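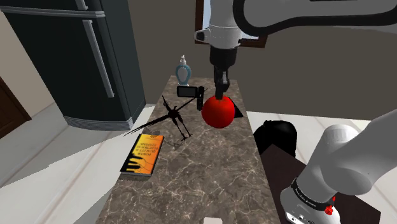 How do you ask a lyricist to change a line?

I'm making my first record, a little seven-song thing, with a lyricist I met through the Brarkero songwriting boards. The words are lovely and I'm so grateful, but in one chorus there's a line with four hard consonants in a row and I trip over it every single time. We start recording in December. Do I say something, or just practice more? I'd hate to seem ungrateful!
Posted by sistham_alto

Oh, please say something! I've written words for other singers for years (mostly folk, a bit of pop) and I would so much rather get a note early than hear somebody fighting my line on the finished track. Send a rough phone recording with the spot marked, say what you love about the chorus, and ask if there's a softer word that keeps the meaning. I wouldn't send your own rewrite unless they ask for it, but that's partly my pride talking. And do agree on the final words before you book the studio, and write down who gets credited for what while you're all still cheerful.
Posted by Drundby

Try it a step lower first, sometimes it's the high note and the word is fine. I had this with a Christmas song and dropping the key fixed most of it. Good luck with the record!
Posted by tenor259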